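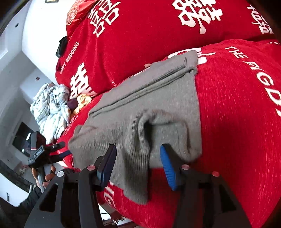
Page 3 of 69

Equipment and Budgets > Handheld grippers: buy pairs or singles?

ashwin_kaimal
Monday, 9:14

Good morning to all. I must send our equipment list for next year before the end of November and I am stuck at one line. We do clothes handling at home: socks, sweaters, folding on the bed, all done by people with handheld grippers, and later the robot arm learns from it. Until now we had two grippers per worker, left and right. My manager at Palaniappan asks if we can buy single grippers for half of the workers and save the money. The total I am allowed is 3907 dollars, spare parts included. Shipping is paid from another account.

What would you do in my place? Please give reasons I can copy into the form.

beathag_c
Monday, 9:40

Pairs. I have done this planning two times, and both times we began with singles and bought the second ones later at a worse price. A sock you can pick up with one hand. A sweater you can pick up too, but try to fold it with one gripper and you will see how the far sleeve stays where it was.

Put in the form: "Tasks with garments larger than a sock need two points of grip." Our finance office accepted this sentence without any question.

evander.baxter
Monday, 10:02

I don't agree with Beathag. If half of your tasks are small objects, then half of your workers do not need pairs. You should first make a list of tasks, and only after it a list of equipment. Many people do it in the opposite order, and then there are expensive things in the cupboard.

Ashwin, how many of your tasks are really with two hands?

ashwin_kaimal
Monday, 10:31

I am not able to give a clean number, because the same worker does sock and sweater in one visit. I attach one from the sweater work, so you can judge the size of the garment compared with the fingers.
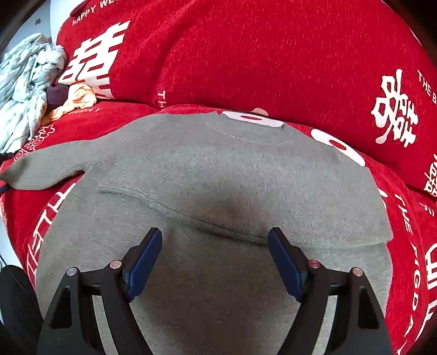 Gray sweater on the red bedspread, blue finger pads.

bindu.f
Monday, 11:15

Thank you for it, this helps. My first thought is about the pads. Whoever makes your budget, please do not forget that the rubber pads are a consumable! In our group we forgot them completely. We planned for grippers, cameras, memory cards and cases, and in the third month we had grippers with tired pads and no line in the budget to buy new ones. I had to ask for 300 dollars extra and I had to explain it in a meeting, which I did not enjoy.

Knitted material is not kind to the pads, in my experience. The fluff stays in the small grooves and then the grip becomes weaker. Order one spare set per gripper at minimum.

evander.baxter
Monday, 11:22

One spare set per gripper is too much. We use Sakoten pads and we clean them with a damp cloth at the end of the day. Same pads since the spring.

bindu.f
Monday, 11:30

Evander, you work with cardboard boxes. It is not the same thing.

evander.baxter
Monday, 11:34

Fair point, I take it back for knitwear.

ilango_r
Monday, 13:05

I want to add something about the place, because it also costs money and I don't see it in the thread. Working on a real bed in a real home is slower than on a table. The surface is soft, and when you push the fingers under a garment the bedding goes down with them. Workers need more tries, so you need more paid hours for the same quantity of good recordings. 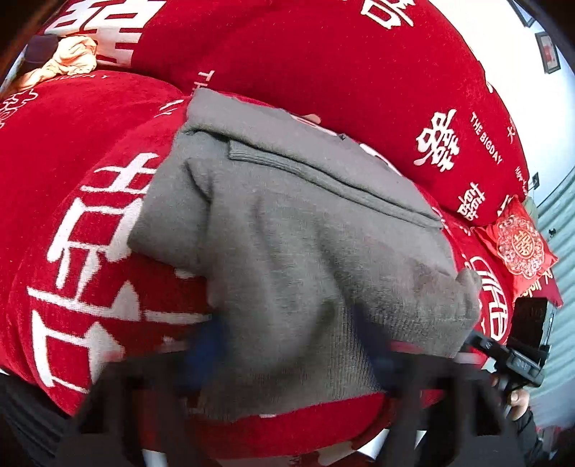
So when you calculate, please take the hours from a bed and not from a desk in the lab. We took them from the desk, and the plan was wrong already in the first week. A plush bedspread is the most difficult of all in my opinion, a flat cotton sheet is easier. I would still keep the difficult one in the plan, the robot will meet it some day.

About pairs or singles I am with Beathag. But ask Drollen for their price for a set, it may be lower than two singles. Petau did not want to give us any discount, even after several e-mails.

beathag_c
Monday, 13:20

Agree with Ilango on the hours. And ask if the camera mount is included in the price of the set. For us it was written in very small letters that it is not.

ashwin_kaimal
Monday, 15:48

Many thanks to everybody. I wrote to Drollen and I wait for their offer. For the moment my draft has pairs for all workers, a separate line for the pads as Bindu says, and fewer workers than my manager wanted. He will maybe not be happy, but I prefer to discuss it now than in the middle of the year. Evander, I will also make the list of tasks and put it as an attachment.

If someone has a recent price for pads alone, please write it here or send me a message.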